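Speaker notes: Packaging and the shared mail room
Zuleica Fontes, Esside Tenancy Services
Tuesday session, 20 minutes plus questions

Opening (3 minutes)

Good morning, and thank you to Achari for hosting us. I acknowledge the Traditional Custodians of the land on which we meet and pay my respects to Elders past and present.

My subject this morning is cardboard, and in particular the cardboard that arrives at, and leaves from, the shared mail rooms in the buildings we manage. Esside took over the mail room at Taltell House in January. The building has 80 tenancies on 13 floors, and all of them send and receive through the one room on the ground level.

Pause here. Ask for a show of hands: who has a shared mail room in their building? Who has had a complaint about it in the past month?

Part one: What we inherited

The lease documents were silent on packaging. Tenants were required to keep common areas clear, and cleaners were required to empty bins. A carton left beside a bin fell under neither clause. In practice, cleaners moved what they could at the end of their shift and left the remainder for the morning.

The fire safety assessor raised the matter at our first inspection. The report noted stacked cartons in the corridor to the loading dock and asked for a written procedure. That request is the origin of the policy I am presenting.

Refer to handout, page 3, for the wording of the new clause. Do not read it aloud.

Part two: Cartons, flat and folded

The policy draws a distinction between packaging in use and packaging for disposal. Packaging in use may remain on a work surface while a parcel is being prepared. Packaging for disposal is to be flattened and placed in the cage before the tenant leaves the room.

Most disputes concerned cartons that had already been flattened. Tenants regarded them as stock to be used again, and cleaners regarded them as waste. We now ask that stock be kept within the tenancy and brought down as needed. 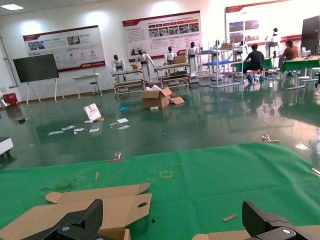 Slide 4: Die-cut cardboard with rounded tab ends, lying flat on a green mat.

Speak briefly to die-cut cartons. They store flat and need little tape, and several tenants have moved to them for small items. They do cost more per unit, and we have made no recommendation either way. Purchasing remains a decision for each tenant.

If asked about plastic-lined mailers: these are not accepted in the cardboard stream under our current collection contract. Refer the question to the site manager.

Part three: Tape, labels and fillers

Our collection contractor, Zencombe, accepts cartons with ordinary tape and paper labels attached. Tenants had been told otherwise by a notice left over from an earlier contract, and many were spending time peeling tape from boxes. We have removed the notice.

Loose fill is a separate matter. It is to be bagged and returned to the tenancy. It may not be placed in the cage under any circumstances, as a contaminated load is charged to the building and recovered through outgoings.
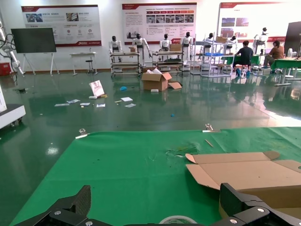
Slide 7: Clear packing tape and an unfolded box with open flaps.

Allow time for questions at this point. At the Taltell briefing, the matter of outgoings took longer than the rest of the session combined. The relevant schedule is on page 6 of the handout.

Part four: Putting the policy in place

We wrote to every tenancy before the clause took effect and held a short briefing on site. Larger tenants nominated a contact person. Smaller tenants were given the site manager's direct line.

Collections were moved from late afternoon to 7 am, so that the cage is clear before the first couriers arrive. The change required the consent of the ground floor café, whose deliveries use the same dock. I would like to record our thanks for their patience while the times were being settled.

Enforcement begins with a conversation. A written notice follows a second occurrence — we have issued 3 to date, and none has gone further.

Closing

The clause, the tenant letter and the signage are available to any manager who wishes to adapt them. Please leave a business card at the registration desk and my office will send the files.

Thank the chair. Remind delegates that morning tea is in the foyer and that the lift session starts at 11 am in the same room.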